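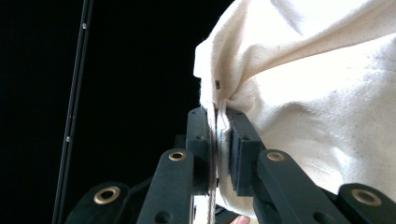
Torvik Hard Wax Oil for Tables and Desks
Amley Wood Care, article number 2574

Torvik is a clear oil with hard wax for indoor furniture which is used every day. It goes into the wood and leaves a thin surface that you can repair in one place, without sanding the whole table. We make it in our own workshop from linseed oil, sunflower oil and two plant waxes. The recipe has changed a little over the years, but the first notebook of the firm, from 1919, already has the same two oils in it.

Sizes: small tin and large tin
Sheen: matt or satin
Colour: clear, or clear with white pigment
Coats: two on new wood, one for yearly care
Time between coats: 10 hours
Full hardness: after two weeks

Which sheen to choose

Matt is the one most customers take for dining tables. It does not change the look of the wood very much, and small marks are less easy to see in it. Satin is a little easier to wipe clean, and we advise it for desks and for shelves in a kitchen. If you are not sure, please order the sample card first. It has both sheens on oak, ash and beech.

The clear version makes every wood somewhat warmer and darker, as if you wet it with water. On oak this is usually wanted. On ash, maple and birch many people are disappointed, and for these we have the version with white pigment, which keeps the wood near to its raw colour. A pale table top with a fine grain, where cream and tan streaks run from one side to the other and the lighter bands change with darker ones, would lose much of this soft contrast under a strong yellow oil. It is also on such pale tops that thin curved lines are often overlooked, so look along the surface with a low lamp before you open the tin.

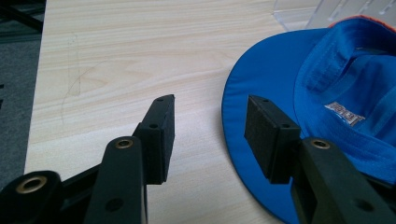 How to prepare the wood

Old varnish must be removed completely, the oil cannot pass through it. Sand with a coarse paper first and finish with grit 80 on floors or a finer paper on furniture. Always sand with the grain. Faint arcs and lines, such as the ones on the left part of the table top here, should be treated before the oil and not after. Try a soft eraser first, it may be only pencil. If the line stays, it is a scratch and you need to sand a wider area around it, otherwise you will get a small hollow. Vacuum the dust and wipe the top with a dry cloth.

Do not use steel wool on oak. Small pieces of it stay in the pores and make black points some days later.

How to apply

Stir the tin well for two minutes, also when you have the clear version. Put on a very thin coat with a flat brush or with the Grosix pad (sold separately) and work it in along the grain. Wait fifteen minutes, then take off everything that the wood did not drink. This step is the most important one. Oil that remains on the surface becomes sticky, and it can stay so for weeks.

Leave the window a little open during the night. The second coat should be even thinner than the first – many people need only half of the quantity.

Please note: cloths with oil can start to burn by themselves. Lay them flat outside to dry, or keep them under water in a closed metal container. Never put them in the bin as a ball.

Care

For daily cleaning use a damp cloth and a few drops of Braster soap. Do not use washing-up liquid every day, it makes the surface dry. Red wine, beetroot and black tea should be wiped up in a short time. Once a year, or when water no longer stands in drops, put on one thin coat of the same oil.

Questions we often receive

Can I use it over another oil? Usually yes, if the old oil is fully dry and contains no silicone. Please make a test under the table.

Is it suitable outdoors? No. It has no protection against sun.

How long can I keep an open tin? One year, when the lid is closed well. If a skin has formed, cut it out and pour the rest through an old stocking.

Orders and advice

Orders which come before noon leave us on the same day. For advice about a special wood, write to Agnes Lindsay in our workshop and send a small offcut if you have one. She tests it with both sheens and posts it back to you – in August this can take a week longer.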